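A tray for the candy: Vesela Yordanov on sorting small things

Vesela Yordanov has been packing snack trays for other people since she left her job at a stationery wholesaler. Her business is called Nultlow, and it sends out boxes for office meetings, train trips and school fairs. She works with one helper and a van she shares with her brother. When I asked her what she spends most of her day on, she said, "Deciding what goes next to what."

We talked over coffee in the late morning, after the first orders had gone out. She had a stack of order slips in front of her and kept straightening it while she spoke.

Her starting point is always the tray. She likes divided ones in clear or milky plastic, and she has tried most of what the local suppliers carry. "Cardboard dividers look nice for a day," she said. "Then somebody puts a wet grape next to them and you have mush." Plastic can be washed and stacked, and customers can see what they are getting without lifting everything out.

The order of filling matters to her more than I expected. Wrapped pieces go in first, and tall ones stand on end against a divider, with the label facing out. "If a packet is lying flat it takes up the whole section," she said. "Stand it up and you still have room for something else." She does not fill a tray to the top. A customer once asked her to, and the lid came off in the van on the way to the train station.
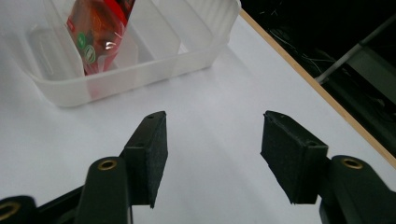
Boxes with lids

Small boxes of candy are another matter. They come with their own lid, and Yordanov leaves them closed. She used to pour the candy straight into the tray sections because she thought it looked generous. It stuck together in warm weather and the colors ran, so she stopped doing it in her first summer.

"A closed box is a finished thing," she said. "You put it in, it's done, and the person can take it home if they don't want it right then."

She prefers boxes with clear sides. Red and green sell well for her from November on, and she orders ahead for that. Last year she took 300 small boxes and ran short. This year she asked for 400 and has almost 100 set aside already for one customer, a firm named Zarnima that gives a tray to everyone on its staff before the holidays.

The work table gets cleared between orders. She lays a white board on top of it when she packs, mainly so crumbs and bits of wrapper show up and can be wiped off. A marker stays within reach for the order slips. Tape, scissors and the label roll live on a shelf behind her - she found that anything kept on the table ended up inside a tray sooner or later. A pair of nail scissors once went out to a parents' evening that way, and came back in the mail with a polite note.

I asked whether she sets out the whole order before she starts. She does not. She puts the tray to one side, brings over one item at a time and checks it: lid on tight, no dents, date still good. Only then does it go in a section.

"It's slower by a few minutes," she said. "I don't mind. The calls I used to get about cracked lids took longer."
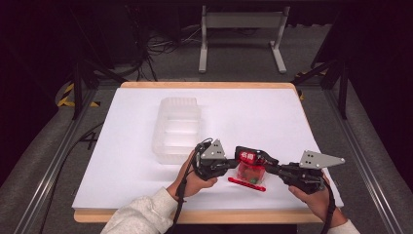
Her helper, Kettle, would do it differently and pack all the trays in an order side by side, one kind of candy at a time. They tried it both ways over a month. Side by side was faster for big orders, and Yordanov now allows it for anything that is the same in every tray. Mixed orders are still done singly.

The trays come back more often than she thought they would. Customers rinse them and drop them at the door, and she gives a small discount on the next order. The ones that have gone cloudy or scratched stay in the workshop, where they hold rubber bands, spare labels and twist ties.

She is planning a smaller tray with 2 sections for people who live alone. The working name is Jidex, which was her nephew's idea, and she is not sure she will keep it. She has a sample from the supplier but says the divider sits too low, and a tall packet tips over it when the tray is carried. She has sent it back and asked for a higher one.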